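Three jars and a lot of optimism

I have been helping out at the Jilbridge robotics club since July, mostly on Wednesday evenings, and mostly because I said at the pub that I didn't believe any of it and was told to come and see. So I went and saw. I still don't believe most of it, but I have got better at saying which bits.

The students' project this term is called Plenum. The pitch was a robot that fetches things in a kitchen. You say what you want and it picks that one and leaves the others alone. There was a slide with a family on it. I asked when the family would be getting theirs and got a look.

What Plenum comes down to at the moment is spice jars. A small row of them, a spoken or typed request, and one arm that has to go to the right jar, grip it, lift it and put it down somewhere else without knocking over its neighbours. That is a perfectly decent student project and I wish they'd put it on the slide.

The jars were chosen to be awkward, and I'll give them credit for that. They are different widths and heights, the caps don't match, and two come from the same shop, so you can't just tell the thing to look for the brand name. 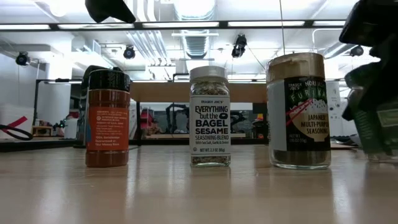

Tonight's line-up: the orange label, the bagel seasoning and the furikake.

My first complaint is the spacing. Nobody's cupboard looks like that. Mine has jars three deep with a sticky bottle of soy sauce at the front, and a packet of something that has lost its clip. If you set things out in a neat line with a good gap between them, you have done half the robot's job for it. Vitalii Romaniuk, who runs the sessions, says you start easy and then make it harder. Fine. But it has been easy for a good few weeks now.

My second complaint is the counting. The group has logged 562 attempts and the poster for the Brimow open day says 71 per cent success. I asked what counted as a success. For the early runs, it was touching the correct jar. Later on it was lifting it. Only the newest lot need it to be set down upright as well, and when I went through those with a pencil the number was a good deal less cheerful. I don't think anyone was being sly. They changed the rule when the task got harder and kept adding to the same spreadsheet, which I have done myself with a running diary.

The poster is being redone with the old and new runs kept apart. One of the younger members was quite upset about it (she'd done the lettering by hand) and I felt like a rotten old man for about 5 minutes.

They have also agreed to a session where I set out the jars. I've asked for 13 goes, no rehearsing, and the furikake shoved right up against the bagel one. Vitalii thinks it will manage more than half. I have put a packet of biscuits on it managing fewer, and I'll post the tally here whichever way it falls.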